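How to Get Citrus Stains and Sticky Spots Out of Table Linens

I've been washing tablecloths by hand for almost 40 years, and fruit juice still gives me more trouble than red wine ever has. It dries clear, you fold the cloth away, and by January there's a yellow patch right where everybody can see it! So here is what I do now, a little slowly, with coffee close by.

Step 1: Rinse from the back
Turn the cloth over and run cool water through the spot, so the juice goes out the way it came in. Please don't rub – rubbing only pushes it along the threads.

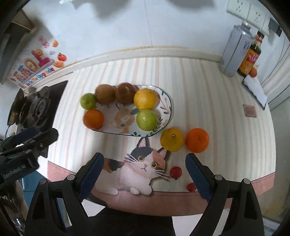

Natalina Testa wrote in to say that her mother always used cold milk at this stage, and that it worked on peach juice but never once on orange. I tried it on an old napkin and had the same luck she did.

Step 2: Soak
Stir a spoonful of white vinegar into a basin of cool water, and leave the cloth in it for 18 minutes or so (I go and water the plants). Then work in a drop of plain dish soap with your fingertips and rinse again.

Step 3: Wipe down the table
Sugar creeps under a cloth, so go over the bare surface with a warm, well-wrung rag before you put anything back on it.
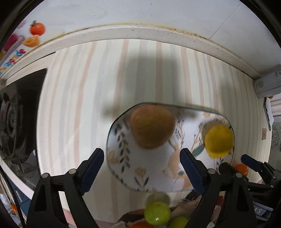
Step 4: Dry and check
Hang the cloth in the shade and look it over in daylight before any ironing. If you still see a shadow, go back to the soak.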